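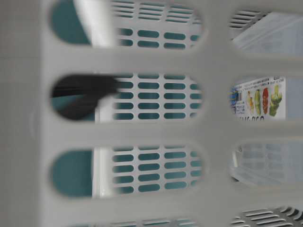
4.3 Preparing small parts for the washing cabinet

The Fillatine 386 cleans small metal parts by spray and must be loaded with the parts held clear of the cabinet floor. Use an open-sided basket for this. A white plastic one with large rounded openings and broad bars between them is suitable for parts that cannot pass through the openings. Smaller parts go in the mesh insert (part no. 141). Do not mix steel and aluminium in one load.

1. Switch off the pump at the front panel and wait for the pressure gauge to read zero.
2. Remove the drain filter, rinse it under the tap and refit it with the arrow pointing down.
3. Fill the tank to the lower mark with clean water. The tank holds 224 litres.
4. Add detergent as given in Table 6. Never add detergent before the water.
5. Place the basket on the turntable and turn the table one full turn by hand. Nothing should touch the spray arm.

CAUTION: Do not stack baskets. The upper spray arm sits lower at the rear of the cabinet than at the door.
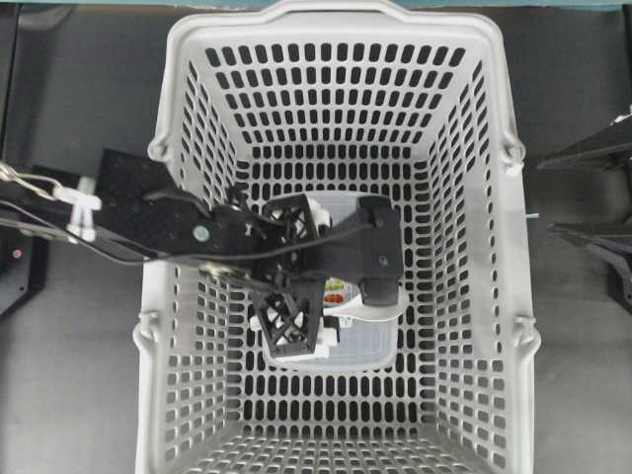

6. Close the door and press both latches until they click.
7. Set the timer to 15 minutes and press START.

Note: On machines supplied through Malhotra before the change of control panel, the timer must be set before the door is closed. In this case carry out step 7 first and press START last.

If the turntable stops during a cycle, the load is too heavy or badly balanced. Press STOP, wait for the spray to end and spread the load evenly. If it stops again, check the drive belt (see 7.2).

Spare belts and filters are held at the Grisbridge depot. Orders to Lalit Rana, Parts Desk.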